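4. Working rules for two-handed table tasks

4.1 Scope

The rules in this section cover recordings in which one operator uses a pair of hand-held grippers to move tableware on a small table. They were drafted at the Stodport site and then tried at Liltdale, where the room is larger and is shared with office staff. Robot trials that replay the recorded motion come under the Koval safety sheet and are left out.

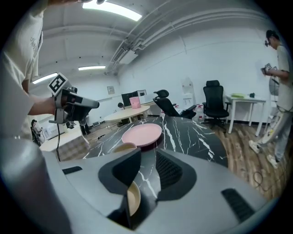 Page last changed: Wednesday, 16:00

4.2 Before recording

The operator checks both grippers at the table. The finger pads must close squarely and the marker must be firmly seated, with no lifted corners or tape over the pattern. A marker that has been knocked is treated as loose until it has been refitted and the calibration repeated. We had no such rule at Stodport, and Honorato later traced two bad sessions to a marker plate that had shifted in its mount.

Cables are the second check. Any cable that hangs from a tool should have enough slack for the full reach of the arm, and any cable on the floor should be routed away from the side where the operator stands. Power strips are to be kept out of the walking path. Where this can't be done, the strip is noted on the session sheet and a second person stays within speaking distance.

Furniture behind the table may stay where it is, but it must not be moved between the first and last take of a session. Chairs on wheels are the usual offenders.

4.3 During recording

Each take starts and ends with both grippers open and clear of the objects. The operator holds this position for a slow count of two, which gives the person cutting the recordings a clean boundary. Only the objects named on the task card may be on the tabletop. A dropped or tipped object ends the take, and the take is kept and labelled as failed. 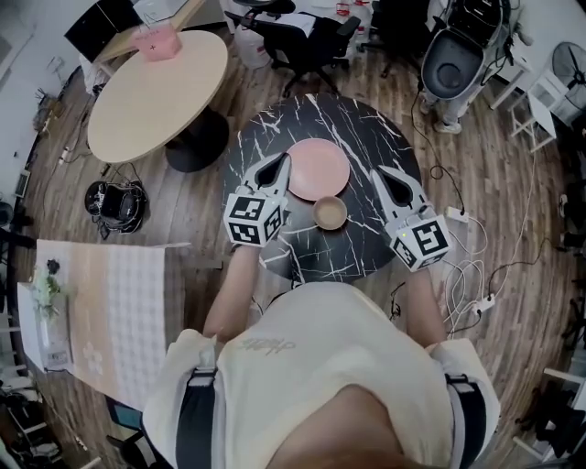

Figure 4. Plate and bowl on the marbled table, with an open gripper on either side. Each gripper carries a marker cube.

Bowls are gripped at the wall with one pad on each side of the rim. Plates are harder. Magbanua's draft allowed a plate to be dragged to the table edge and picked up there, but we removed this after the trial and now ask for a lift from two opposite sides. Operators who can't manage this comfortably should say so and be given another card.

4.4 Results of the trial

We logged 159 takes under the draft rules. Of these, 16 were set aside for a breach, most often a missing pause at the end. The Stikumby checking tool flagged all the missing pauses but could not detect cable faults, which were found by reading the session sheets. We therefore keep the paper sheet as part of the procedure.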